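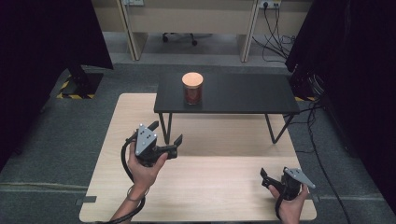

**Otilow Makers Club -- Visits & Open Days board**

## What do the hand-held grippers do at the Roltora open day, and can kids try?

**sasivora_mom**, posted 19/08/2020

Taking my two to the Roltora open day in January. Somebody on here said there's a table where you hold a gripper in each hand and move a jar with a cork lid. Is that a robot demo or just a game? One kid is 6, the other 11. Also is it worth the drive, we're 40 miles out. Typing this in a parking lot so sorry if it's been asked before.

---

**benchvise608**

Went last time. Not a game, they record what your hands do and use it later to teach a robot arm. You get a gripper per hand, black fingers on the front, gray plate on top with little holes in it. The jar is on a small black table that stands on the bigger wood-look one. When I went you had to lift it down and put it back, 2 tries each.

Stuff I'd tell a freind:

- go early, line gets long after lunch
- sleeves up. One of them has a thin cable that loops down by your wrist and I kept catching it on my cuff
- watch your feet, there's cables across the carpet on the right side
- stay off the yellow and black striped bit on the floor

Your 11 year old will be fine. The 6 year old -- maybe. They're heavier than they look and my arms were tired after roughly ten minutes. Ask at the desk, they let a few little ones hold just one.

Worth 40 miles? If you also do the Stamatopoulos hall next door, yes. The talk there was better than the tour imo.

---

**q_tern**

no idea about ages but parking is free

---

**latheandlater**

Mostly agree with benchvise. One thing though, the jar is glass. When we were there the staff did the little kids' turn with a plastic cup instead, so dont promise the jar. And squeeze slow! My first go I closed the fingers way too fast and just shoved it back across the table. Second go was OK.

Sign up sheet is by the front door, not at the table. We stood in the wrong place for ages.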